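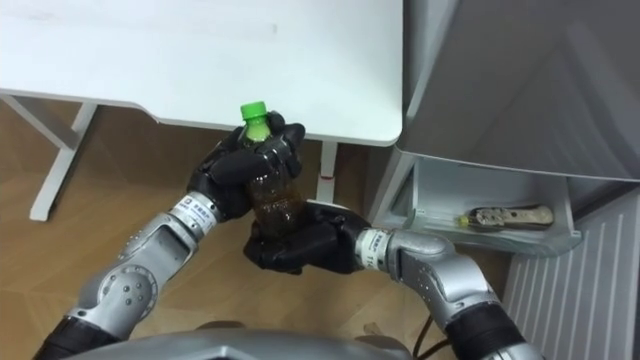 Bottle with the green cap, filled most of the way

From: Wenche Sæther
To: Home Tea list
Date: 28/02/2019
Subject: Re: Re: cold tea in bottles, how strong?

Hi everybody,

Oh, I have been waiting for someone to bring this up! I've put my answers in between Kuipers' questions, and then I got carried away at the bottom, so skip whatever you don't need.

Kuipers wrote:
> I tried the overnight method from the October thread and ended up
> with something the color of straw that tasted like the inside of a
> cupboard. I used the same amount of leaf I'd use for a hot pot.
> Is that the problem?

Yes, I'm pretty sure it is. Cold water is slow and a bit lazy, and it needs more leaf to work with. I use 16 grams of black tea to a big jug, and I know that looks like a lot when you tip it in. Do it anyway! The color you want is that deep amber brown, like the one in the picture at the top. If yours is still straw colored in the morning, put it back and go have breakfast. An extra couple of hours does wonders, and cold tea is very forgiving about being left too long. Hot tea would be undrinkable by then.

> Also, do you brew right in the bottle or in something else first?

Something else first. I did it in the bottle for a whole summer and spent that summer picking leaves out of the neck with a chopstick. Now it all happens in a wide jug, and then it goes through a fine strainer and a funnel. If you only have a coarse strainer, line it with a paper coffee filter, but pour slowly or the whole thing folds in on itself (ask me how my counter looked on Sunday).

> What kind of bottles? Mine are glass and I'm scared of dropping them.

Plastic, clear, with a screw cap. I know some of you love your swing-top glass and it does look gorgeous on a table, but I carry mine to work and up two flights of stairs. Clear matters to me more than anything, since I like to see how dark the tea is and whether it has gone cloudy. And I'm very fond of a bright cap. With a green one you can spot it at the back of the fridge behind the milk, and it throws a little green up into the empty part of the neck when the light hits it, which makes me happy every time.

Don't fill to the very top, by the way. Leave the neck empty. You want some room to shake it up when things settle, and a brim-full bottle always dribbles down your wrist when you open it.

> How long does it keep?

In my fridge, 2 days. I'm sure people will write in to say they go longer, and good for them, but by the third day the taste goes flat for me and I pour it on the compost. Sweetened tea I finish the same day. Wash the cap separately, too, and get a small brush into the threads. That is where the old tea smell lives.

> Last thing, opening them. My hands aren't what they were and some of
> those caps are murder.

Mine too! Two things have helped. One hand up high around the shoulder and neck, and the other one low, cupping the bottom, so the bottle sits steady before you start on the cap. If you squeeze a thin plastic bottle around the middle with the cap half off, you get tea on your shirt. The other thing is a wide rubber band around the cap. Cheap, ugly, works beautifully.

Now for the part where I got carried away. I've been playing with blends and my favorite so far is plain black tea with a strip of orange peel, no white on it, and one bruised cardamom pod. The peel goes in for the last 30 minutes only. I left it in overnight once and it was like drinking furniture polish. I also tried a smoky tea cold and, oh, I loved it, but my sister took one sip and handed it back without a word, so make a small batch first.

If anyone has a good cold oolong, please, please write. Mine comes out thin no matter what I do, and I've tried more leaf, less leaf, a quick rinse with hot water beforehand (a bit better) and a longer soak (no difference that I could taste). I haven't tried rolled versus open leaf side by side and I'd love to hear from somebody who has.

Kuipers, do try again with more leaf and tell us what color you get!

Wenche

--
Home Tea list, message 319
To leave the list, send a blank message with "unsubscribe" in the subject line.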